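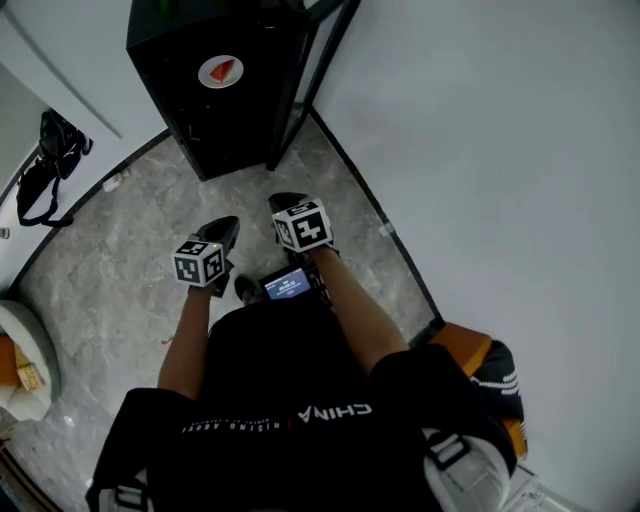

Photo: Noura Kanaan

Hallway floors in rental buildings in Grarkelov will be subject to a wet slip test starting in July, under a revision to the city's building maintenance code published this week. The revision covers smooth floor finishes in shared hallways, entryways and laundry rooms, including stone, tile and the marble-patterned surfaces common in apartment buildings put up or refitted in the past two decades. Floors inside individual apartments are not covered.

Until now the code has required only that shared floors be "level, sound and free of loose material." It set no friction value, and inspectors had no basis for citing a floor that was intact but slippery. The new text adds a measured minimum, a test method and a schedule for retesting.

The test is done with a pendulum device. A weighted arm carrying a rubber slider is released from a fixed height, and the slider brushes the wetted floor at the bottom of the swing. A pointer records how far the arm travels past that point. The shorter the follow-through, the greater the friction. Readings are to be taken in three directions at each spot, and the lowest of the three is the one that counts.

Each hallway must be tested at its entrance, at the midpoint and at any change in direction. In hallways too narrow for the device to be turned crosswise, readings along the length of the hallway are accepted, but the report must state the clear width. The device has to be leveled and zeroed again every time it is moved.

The revision follows a survey of 84 buildings carried out last winter by Salex, a testing firm hired by the city. Salex took 600 readings on dry and wet surfaces. According to its report, almost every floor met the proposed minimum when dry. Of the wet readings, 230 fell below it.

The report found that the type of material was a weaker predictor of a low reading than the way the floor had been cleaned. Polished stone that was washed with a neutral cleaner and rinsed often passed, while textured tile coated with layers of acrylic finish often did not. The lowest values came from entryways where finish had been applied over detergent residue. In those locations the texture of the tile was filled in almost completely, and the slider made contact with the coating only.

Color and pattern had no effect on the readings, but the report mentions them for a separate reason. Water and cleaning film are harder to see on a veined or mottled gray surface than on a plain one, and several building managers told the survey team that they had not known a hallway was wet until they were standing in it. The code does not regulate color. It does require that a warning sign be placed at both ends of a hallway during wet cleaning and remain there until the floor is dry. At present one sign is enough.

Owners whose floors fail will have three options. They can strip the existing finish and retest, apply an etching or anti-slip treatment, or replace the surface. Stripping is expected to be the first step in most cases. The Salex report describes a trial in the Hamann building, a former textile warehouse converted to apartments, where the ground-floor hallway was stripped, rinsed twice and left uncoated. Its lowest wet reading rose from below the minimum to just above it. A second set of readings taken after a month of ordinary foot traffic showed little change.

A part of the same hallway was treated with Prinimura, an etching product for mineral surfaces. Readings there were higher than in the untreated part, though the surface lost some of its gloss and held dirt more readily. The report does not recommend a product and notes that etching treatments have no useful effect on vinyl or laminate.

Mats may be used at entrances but do not replace a passing result. A mat has to lie flat, have a beveled edge and leave the swing of the door clear. The floor under the mat is tested with the mat removed - a point that drew written objections from several owners during the comment period. The wording was kept.

Test reports must list the device serial number, the date of its last calibration, the type of slider, the air temperature and the cleaning products used on the floor in the previous week. Sliders are to be reconditioned on abrasive film before each building. Reports are filed with the inspection office and have to be kept on site for tenants who ask to see them.

Buildings with a passing result will be retested every 3 years. A new test is also required after any change of surface or finish, and after a reported fall that results in medical treatment. Switching from one neutral cleaner to another does not count as a change of finish.

The first round will be limited to buildings with an elevator, which tend to have the longest shared hallways. Smaller buildings will be added later on a schedule that has not been set. Owners in the first group will receive a notice by mail with a test window and a form for listing floor materials. Where the material is not known, the form allows "unidentified, smooth" or "unidentified, textured" as an entry.

The full text of the revision, with a diagram of the test positions, is available at the inspection counter in city hall. The counter closes at 4:30 p.m.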